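Speaker notes - Teaching by Hand, Teaching by Remote
Flurnden open evening, July 2020

Start with the question from the sign-up sheet: why not just program it? Let them guess first. Then give the numbers. Our old script for the peg task ran to 3705 lines and still got lost if the board was turned a little. The taught version started from 72 demos, recorded in May.

Two ways to show a robot a job. One, take hold of the arm and move it yourself. Great for big sweeps, awful for fingers! Two, drive it from a distance, your hands leading its hands. Mention Tresteseck here, our name for the remote setup (people always ask how it's spelled).

Slow down for this part. A good demo is a boring one. Same approach, no fidgeting, and if you fumble a peg, keep recording - the recovery is worth having too. I love those takes.

Practice tip: new drivers do 13 runs with nothing saved, just to get a feel for how far away their hands are.

Next two slides, leave them up and talk about the hands. Ask who'd like a go later.

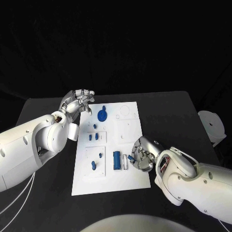 White board, blue parts, both hands over it.

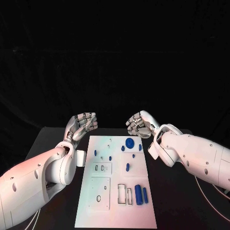

Then read out the comment from the Cloketti mailing list, it always starts an argument: I'd still take hold of the arm for anything with a peg in it. You feel the hole before you see it, and over a remote link all of that is gone. Give me ten demos done by hand and keep the rest.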